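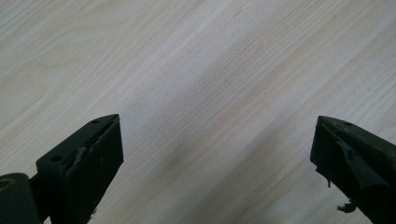

Open gripper over the demo table, seen from the tool's own camera. The right-hand pad is peeling.

How to run a hand-held gripper station at an open day

These are the steps we use for the hand-held gripper table at the Wavcombe open day, which we run each January. The same setup works for a school visit or a trade evening. You need one gripper, one table, a screen and two people. Allow an hour to set up.

Step 1. Pick the table

Use a plain, pale table with nothing on it. Dark fingers show up well against light wood, and visitors at the back can follow the screen without asking what they are looking at. Put the table where people can stand on three sides. Leave the fourth side for the screen and the cables.

Step 2. Check the fingers and pads

Do this before the doors open. Look at the inner face of each finger and along its edges. A small scuff near the top of a pad is fine for a demo. A pad that has started to lift is a different matter -- it can catch on an object and change the grip from one try to the next. Press the loose part flat and see if it stays. If it doesn't, trim the ragged bits with small scissors or fit a new pad. We keep 3 spare pairs in the Flirnby box with the hex keys.

Check the screws too. Snug is enough. If you overtighten them, the finger can end up slightly off line.

Step 3. Start the camera and recorder

Plug in the gripper, open the Atmont recorder and wait for the live view. Both fingertips should be in view, with clear table between them.
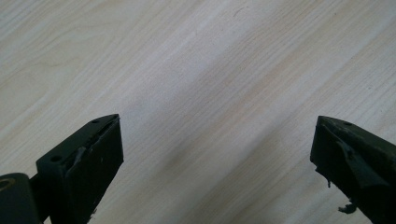
Open and close the gripper a few times while you watch the screen. The fingers should move by the same amount on each side. If the picture lags, close any other programs on the laptop and try again. Then make one short recording with no object and play it back. It takes a minute and saves a lot of standing around later.

Step 4. Do the first demo yourself

Pick up a foam block, move it a hand's width and set it down. Do it slowly. Talk through what you are doing and point out that the camera sees what the fingers see. Then play the recording so people can compare it with what they just watched.

Step 5. Let visitors try

Give each person 3 tries. Start with the foam block, then a paper cup, then the Bạch puzzle piece, which is harder than it looks. One helper stands beside the visitor and the other runs the recorder. Ask people to keep their free hand off the table while the gripper is closing.

At our last open day 109 visitors took a turn and we saved 435 clips. That was a full day with a break at noon -- plan for disk space if you expect a bigger crowd.

Step 6. Pack up

Stop the recorder before you unplug anything. Copy the clips to the second drive. Wipe the pads with a dry cloth, look them over again and write down any that need replacing. Store the gripper with the fingers open so the pads don't press against each other.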